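4.2 Kitchen tidying

The second task group asks whether a bimanual system can restore a small kitchen area to a known state. Each trial names one object and one goal, such as hanging a mug on the tree or moving a corn cob out of the basket. We ran 200 trials with the Satgate policy and 200 with the Sarnitz baseline, using the same start layouts for both. A trial ends on success, on a dropped object, or after 70 seconds.
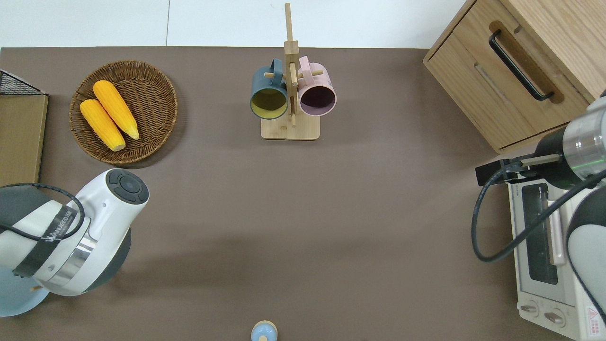
Figure 3. Kitchen workspace with two arms, mug tree, corn in a wicker basket, toaster oven and drawer cabinet.

Satgate completed 156 of its trials. Most failures came from mug hanging, where the handle has to pass over a short peg and small errors in wrist angle are enough to lose the grasp. Moving corn was easier for both policies, although the second cob was often pushed against the rim before the fingers closed. Drawer opening failed mainly when the gripper approached the bar handle at too steep an angle.

We do not read these results as evidence that the chore is solved. Object positions varied only within the range seen in training, and an operator reset the table between trials. A person does the same work in a few seconds and without resets. Section 4.3 repeats the protocol with unseen mugs from the Sadham set and reports the time per attempt.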